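Learning > Materials > Plastic Cups
Print this page | E-mail this page
By Hazem Shawky, September

A plastic cup starts as small pellets. A machine heats the pellets until they are soft and pushes them into a mold – a hollow shape made of metal. Color is mixed in before molding.

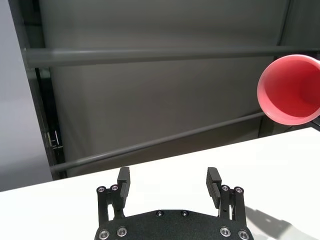 The mold must be a little wider at the top than at the bottom. This slope is called a taper. It lets the finished cup slide out. One mold can make 3,000 cups in a shift.

A taper also saves space. Straight cups can only stand on top of each other. Tapered cups fit inside each other, and a stack of 60 goes in one box. 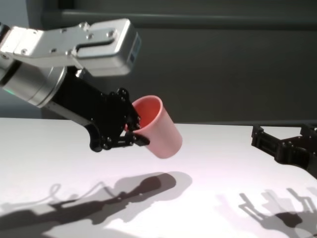

Why does a plastic cup weigh so little?
Its wall is thin, and plastic is lighter than glass of the same size.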